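Visit Report: Hudumitz Household Automation Laboratory, Hadano

In February a delegation of 2 staff members from the Rudd office visited the Hadano laboratory of Hudumitz. The purpose was to judge whether current machines can take over simple chores, in particular tidying and sorting, at the homes and shops served by our office.

The visit began at 9:30 a.m. with a briefing on the Sarkoritz project. Project staff reported that the tidying program has 2,000 recorded runs behind it, of which 286 were made with soft or folded goods. Dishes and rigid boxes are considered the easier part of the work. Towels, bags and anything with a loose lid remain difficult, and a person still stands by during every trial.

A trial run of shelf restocking took 30 minutes. Our own shop staff would need far less time for the same shelf. The hosts did not dispute this.

The delegation then moved to the tabletop area, where small items are picked up and put away using hand-held grippers.
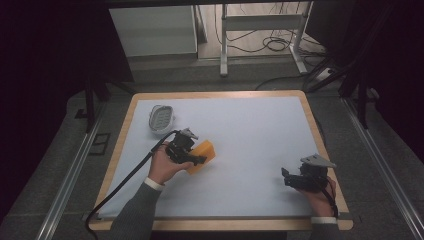 Tabletop work with two grippers, orange block at the left hand.

It is the view of the delegation that unattended use in homes is not yet practical. Limited trials in stockrooms may be considered. A second visit to Hadano is recommended once the results for soft goods are available.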